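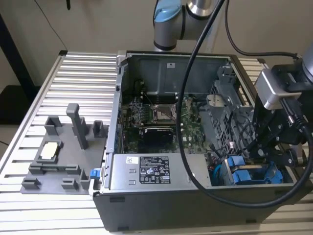
HONDMONT EQUIPMENT REUSE — EQUIPMENT REVIEW MEETING

Minutes, March 4, 2025

Present: workshop lead, purchasing, safety rep, two bench technicians, minutes secretary. Apologies from dispatch.

1. Previous minutes
Accepted with one change. The pallet wrap order was for 74 rolls.

2. Hestance disassembly kit, trial to date
The workshop lead reported on the trial of the Hestance kit, which is on offer to us through Kanagaratnam. The kit covers the arm, the gripper, the wrist camera, the slatted aluminum table and a licence for the teaching software. Work so far has been on desktop towers, laid on their sides with the side panel already off. The trial job is processors: out of the socket and into the holder on the grey printed tray.

Figures from the log: 474 towers put through, 2 stoppages long enough to be written up. Both were faults in the cable to the wrist camera, and Kanagaratnam replaced the cable under the trial terms.

The technicians said the arm copes well with boards it has been taught. A new model of tower takes most of a morning to teach. Towers with a graphics card still seated are fine as long as the card is clear of the socket lever. They also want the heavy cable on the arm tied back further up, as it hangs low over the case. Purchasing asked if this would void the warranty. Not known.

3. Fixture trays
Trays are printed by the supplier and priced separately. The technicians would like to print our own and have asked for the drawing files. Kanagaratnam has said the files come with the full service plan only. Purchasing thought this was poor value and will ask again.

4. Price and service plan
Two options were tabled.
Option A: buy the kit outright, service calls charged as they come up.
Option B: lease over three years, service plan and software updates included.
Replacement gripper pads are $972 a set under Option A and are covered under Option B. Purchasing leans toward B. The workshop lead would rather own the arm and asked for the buyout figure at the end of the lease — it was left out of the quote.

5. Dredance quote
Received late and not discussed in detail. It does not include a wrist camera. Held over.

6. Safety
Floor marking at the cell is worn and will be redone. The lockout sheet needs the new phone number for the supplier.

7. Actions
Purchasing: buyout figure, tray files, warranty question on the cable tie.
Technicians: list of tower models still to be taught, in order of volume.
Safety rep: floor marking and lockout sheet.

8. Other business
The trial agreement runs to the end of July. A decision is needed before then. Next meeting to be set by email.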